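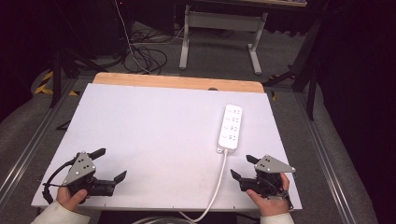 Stage > Venue Notes > Ticketing

Search posts Enter keyword Go

Morven Tennant
February 10, 2020

Seat map changes for the Gostumeo, effective with the April on-sale. Thread.

1/ Row lettering now skips I and O. Both were misread on printed stubs. Old row J is new row I's replacement, so every row behind H keeps its physical position and the letters after it stay put.

2/ House capacity is 630. Of those, 200 are balcony seats, sold only after the orchestra passes the hold threshold set by the presenter.

3/ Mowat subscribers: your seats carry over. The account number is unchanged — only the barcode is reissued. Old barcodes will scan as void at the door.

4/ Exchanges between the Gostumeo and the Nidenska go through the box office. The web cart can't price across two houses.

5/ Phone orders: extension 1418. Have the order number ready. Will-call closes at curtain, and late pickup moves to the house manager's desk.

6/ Bukis matinee vouchers are accepted for balcony seats only. One voucher per seat, no cash value.

Filed under: Box Office & Seating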